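Greston Raises Parking Fee, Discovers Parking

The town of Greston has learned that if you charge people to leave their cars on Main Street, some of them will go and leave their cars on yours.

The new meters went in last December, and the shoppers promptly went to Skiden Lane, a quiet street two blocks over with free curb space and, until this winter, a fairly high opinion of itself. Residents say they now circle their own homes like vultures.

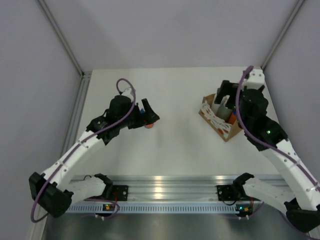

GRESTON, May 8, 2022 - The town council voted five to two last night to bring in resident permits on Skiden Lane, at $100 a year per household. That means the people who were parking there for nothing before the meters arrived will now pay to go on doing it.

"I'd like to thank the council for selling me my own street," said Demyd Derkach, who has lived at the corner house long enough to remember when the lane was gravel.

The meters themselves were supplied by Edora at $800 apiece. They were expected to bring in $2000 a month and have so far managed $1000, a figure the town's parking report calls "encouraging." The same report notes that Main Street now has plenty of open spaces, which was the goal, and fewer customers, which wasn't.

Vakulenko Bakery, halfway down the block, has taped a hand-drawn map to its door showing the way to Skiden Lane. The council has asked for it to be removed. The bakery has since added a second copy, in color, next to the register.

Permits go on sale at town hall next month. Parking at town hall is metered, two hours maximum.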